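Term project, final report
Submitted July 7, 2019

## 1. Background

Pine is the cheapest solid wood sold in Eltwood, and most of the shared tables in our building are made of it. It dents easily and takes up stains, so the finish matters more than the wood itself. For this project I compared two finishes on pine offcuts: a boiled linseed oil sold under the name Obi, and a water-based varnish called Pulau. Both came from the Brornska hardware store, which also gave me the offcuts.

My question was simple. Which finish holds up better against the things students spill on a table, and which one is easier to repair afterward?

## 2. Materials and method

The offcuts were sawn to the same size and sanded with 120 grit, then 220. Half were oiled and half were varnished. A few pieces were left bare as a control. Every finished piece got two coats, with a full day between coats, and all of them sat on a shelf for a week before testing.

I used coffee, soy sauce, blue ink and cooking oil. Each liquid was put on with a dropper and left for one hour, then wiped off with a damp cloth. I repeated this on fresh pieces with an overnight wait. Stains were scored from 0 (no mark) to 5 (dark mark with spread) by holding the piece next to a printed gray scale in daylight.

In total I recorded 473 scores. The materials cost more than planned – the varnish only came in the large can.

Light pine shows marks more clearly than beech or oak, and this made scoring easier.

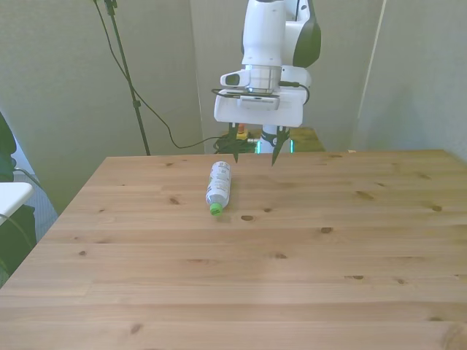 ## 3. Results

On the one-hour test the varnish did best. Coffee and cooking oil left nothing I could score, and soy sauce left a faint ring on a few pieces. Ink was the only liquid that marked every sample.

The oiled pieces did worse with coffee and ink, but cooking oil hardly showed on them. Overnight, the gap between the finishes got smaller. Soy sauce got under the varnish at the sawn ends, where I had probably brushed it on too thin.

Repair went the other way. An oiled piece could be sanded and re-oiled in one spot, and the patch blended in after a day. On the varnished pieces the patch had a visible edge unless the whole face was redone.

## 4. Problems

The first batch, made in May, had to be thrown out. I had stacked the pieces before the varnish was hard and they stuck together. I also changed to a different brand of ink partway through, so the ink scores should be read with some care.

I did not test heat. Hot mugs are a common cause of damage and should be included if someone repeats this work.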